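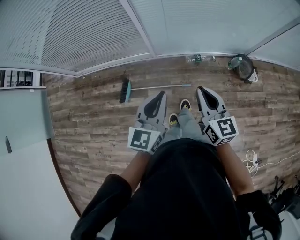
Posted by the Meswood Recipe Box maintainer, who also does most of the typing

Meswood Recipe Box, data card

Welcome, and thank you for stopping by! The Recipe Box is a plain-text collection of 230 home recipes from Meswood and from Pudville just over the river, typed up from index cards, church cookbooks and the backs of a good many envelopes. I started it because my own cards were getting too greasy to read, and then the neighbors began handing me theirs (and I am not one to turn down a pie recipe).

What you get
Each recipe is its own text file, with a title, a town, the ingredients and the steps. There is also an index file, recipes.csv, that lists everything by title. Of the full set, 46 are pies and 50 are soups or stews, so if you came for salads I'm afraid you will be a little let down.

How the text was handled
I kept the spelling and the wording of the cards wherever I could make them out. "Oleo" stays oleo, and "a slow oven" stays a slow oven, with my best guess at the temperature in the notes field. Words I couldn't read are marked [unclear]. If you can read your grandmother's handwriting better than I can, please do send a fix!

Known problems
The Pudville corn relish appears in two versions that disagree about the vinegar, and I have left both in. Canning times are copied as written and many are old, so please check them against current safety advice before you put up a single jar.

Version 2, updated Monday, November 25, 2024. The next batch, mostly breads, should be ready in January.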